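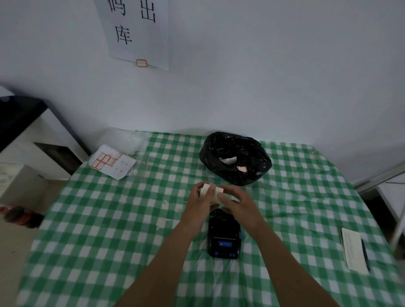
Shopping for a robot arm on a very small budget

I have wanted a robot arm since I was nine, and this year I finally have a reason to buy one that I can say out loud to my accountant. I'm so excited about it that I've had to make a rule for myself: no ordering anything until the spreadsheet is finished. The spreadsheet is nearly finished. What follows is most of what's in it, plus the stuff that wouldn't fit in cells.

If you're new, I run a small mail order business out of Erdale, selling replacement parts for old sewing machines. Bobbin cases, belts, feed dogs, the tiny screws everybody loses. Every part goes into a bag, every bag gets a label, and on a decent day that's 300 labels. The labeling happens at one table, with one little portable thermal printer and whoever is free. For a long time whoever was free was me.

So the obvious plan, the one I drew on the back of a packing slip back in the spring, was: arm picks up bag, printer prints label, arm puts label on bag, bag goes in bin, I go and have coffee. I still love that drawing. I've kept it.

Then I started pricing it and learned a lot very fast.

The arm

I've been looking at the smallest one from Ravn, which is the kind you clamp to a table and can pick up by yourself. I went to see it at the Bremari showroom over in Pestbridge, and I want to tell you it was a wonderful afternoon. They let me teach it a pick by moving it around with my own hands — you just hold it by the wrist and push, and it remembers! I did it four times. The man showing me around was very patient about the fourth.

Here's my main takeaway for anybody doing the same thing. The arm is the price on the page, and then there's everything else. The gripper is separate. The mounting plate is separate. The cable that goes from the controller to whatever you want to trigger is separate, and so is the little box that turns one kind of signal into another kind. If you want suction (and for floppy bags you probably do) you need a cup, a vacuum source and something to tell it when it has let go of a part by accident. None of that is a trick or a scandal, they were upfront about it, but I had walked in with a single number in my head and walked out with a page of them.

I now keep two columns: what it costs to own, and what it costs to have it do the first useful thing. The second column is the one that matters to a business my size and it's a lot longer.

Renting first

Bremari will rent you the arm with a basic gripper for $800 a month, with a minimum of three months, and some of that comes off the price if you keep it. I was very against this at first. I hate renting things, I even bought my own carpet cleaner. But I've come around. Three months would get me past the fall rush, when people pull their machines out to make costumes and curtains, and I'd have real days of real orders to judge it on. I'd also find out whether I enjoy living with it, and I suspect I will, very much.

What I'm asking them before I sign, in case it helps you write your own list:

Who pays for delivery both ways, and what counts as damage.
Whether the program I teach it is mine to keep if I buy a different unit later.
What happens to the three months if the thing is in the shop for two weeks of them.
Whether I can swap the gripper partway through without starting a new agreement.
Whether there's a person I can call in the evening, which is when I do most of my fiddling.

They've answered the first three so far and the answers were good.

The printer problem, or where my drawing fell apart

My friend Halldóra Fogh used to plan packing lines for a pharmacy supplier, and she came over in August to look at my drawing. She was very nice about it. Then she asked how often the printer runs out of paper, and I said I didn't know, often, and she asked who changes the roll, and I looked at my own hands.

Changing the roll on one of these portable printers is such a human job. The lid comes up, the roll goes in with the paper coming off the correct side, you find the loose end (sometimes it's glued down, sometimes it has tucked itself under), you pull a bit through, you close it, you press the button and see whether it agrees with you. I can do it while talking on the phone. The arm I tried in Pestbridge would need a special holder for the printer, a special holder for the roll, a different gripper, a camera and a great deal of luck. It's soft paper on a curve inside a small space and everything about it shifts a little when you touch it.

And the rolls are small! That's what small printers take. So my dream of walking off for coffee had a built-in limit, which was the length of one roll.
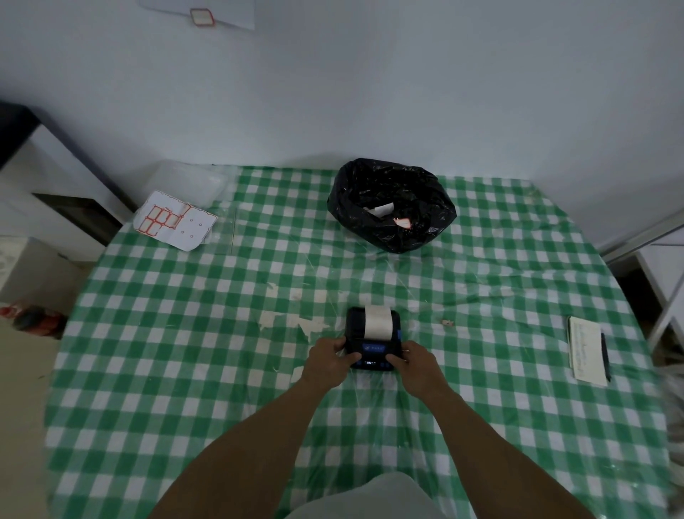

Halldóra's suggestion was to leave the roll change exactly where it is, with a person, and buy so that it happens less. There are desktop printers that take a much fatter roll from a holder on the outside, and some of them have a peeler on the front, so the label comes out already lifted off its backing and sticking out like a tongue. An arm with a suction cup can take a label off a peeler. An arm cannot easily take a label off a strip of backing that's curling around on a table, and I say this having stood there pretending to be an arm, using a single finger, for most of an evening. I recommend this exercise to everybody. Use one finger, no thumb, no bending your wrist in ways the machine can't, and try to do your own job. I found three things in ten minutes that would have cost me weeks.

So now the peeler printer is on the list, and it went on above the arm. It may even be that the printer alone gets me a good part of the way. I had a grumpy hour about that and then I got cheerful again. A printer is a lot easier to justify, it's useful on the day it arrives, and when the arm comes there'll be something for it to work with.

Things I'm budgeting for that I didn't expect

A proper work surface. I've always labeled on a kitchen-type table with a cloth and a plastic sheet over the top, and it suits people fine, wrinkles and all. An arm goes back to the same point every time, so a bag that has slid or a sheet that has puckered is suddenly a big deal. I'm putting in money for a flat rigid top and some fixed trays. Less glamorous than a robot, I know! But I've already picked out the trays and I'm a bit in love with them.

Rolls. I buy label rolls in boxes of 40 for the little printer and I have most of a box left. They won't fit the new one. Somebody wiser would have stopped buying them in July. I'm going to keep the portable printer going for one-off labels and bin labels, so they'll get used in the end.

Bags. This was a good tip from the showroom. My smallest bags are too slippery and too small to hold still under a label, and moving the tiny parts to a slightly bigger, stiffer bag costs very little per order and makes the pick much easier. I've ordered a sample pack to try by hand first.

Time to learn. I'm counting my own evenings as a cost this time. I never used to, and that's how I ended up building my own website twice. I've set aside the evenings of the first month and written down what I'd otherwise do with them, so I can see what I'm paying.

Power and air. One extra outlet on that wall, put in by an electrician, and a small quiet vacuum pump so I don't need a compressor. I listened to a compressor in Pestbridge. No thank you.

What it has to do to earn its place

I've given the whole thing 12 months to pay for itself from the day the arm starts doing orders, and I wrote down what "pay for itself" means while I was still calm. It has to take the plain repeat bags off my hands, belts and bobbin cases, the ones where the same part goes out over and over. It doesn't have to do the odd orders, or the fragile things, or the ones with a handwritten note in them. I like doing those. If it does the belts alone I'd get my mornings back, and I'd spend them photographing the four crates of unsorted parts in the garage that I've been promising you all since last year.

I'm leaving a gap in the budget too, a line that just says "the thing I forgot." Halldóra says mine is too small and that everybody's is too small. I've made it bigger.

Where it stands right now: the peeler printer gets ordered first, then the table top and trays, and I'll run that by hand for a few weeks so I know how the new setup behaves with a person on it. If it goes well I'll call Bremari about a rental slot before the costume people wake up. I've asked them to keep the one I practiced on, and they said they couldn't promise that but they'd write it down.

If you've put a small arm in a small business, please tell me in the comments what you bought that you didn't need. And if anybody has a peeler printer that's been running for more than a couple of years, I'd love to know which part wore out first and whether you could get a replacement. Photos of your setups very welcome — I'll look at every single one.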